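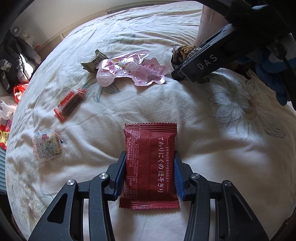
Snack packets on the duvet, red packet in the jaws.

Hallska notebook, Sunday

Fault: right jaw of the hand-held gripper slips on foil packets. First noticed at 14:10, while sorting for the Mudgway set.

The grip feels normal when I close the trigger. Then I lift, and the packet turns slowly between the pads, and after this it drops. Paper and cardboard do not do it. Foil with a crimped edge is the worst. I lost 5 packets out of 32 lifts before I decided to stop and look properly.
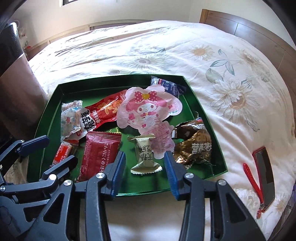 Reading time: 1 min

First suspect was the pads. I wiped both with alcohol and let them dry. No change. Second suspect was the surface under the objects, because a duvet gives way when you press on it, so I repeated ten lifts from the green tray. It slipped there also, so the bed is not the cause.

Then I opened the log. At closing, the right side arrives 300 ms after the left one. In this time the left finger has already pushed the packet sideways, and the right pad only catches the edge of it. The counter says 1,918 closings since the last service at Trondow, and their sheet asks to check the pivots much earlier than this. My mistake, I did not read it again in November.
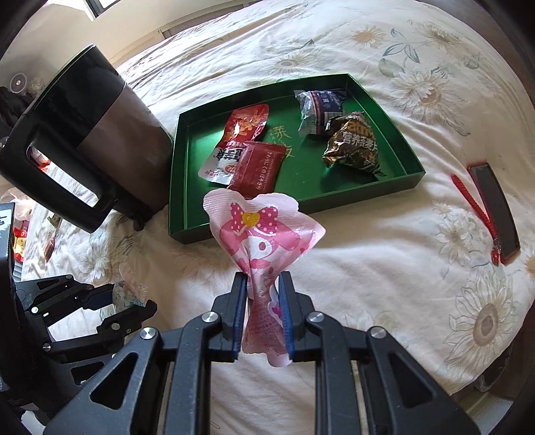

The right pivot screw was loose by almost half a turn. I tightened it and put a drop of thread lock. Delay is now too small to see in the log. I have not tested long enough to call it repaired.

Safety: with the loose pivot the linkage can open by itself a few millimetres and close again. I got a small pinch on the thumb. Please keep fingers away from the plates when the trigger is held.

To do: ask Prarovus for spare screws. Repeat the 32 lifts tomorrow, same packets.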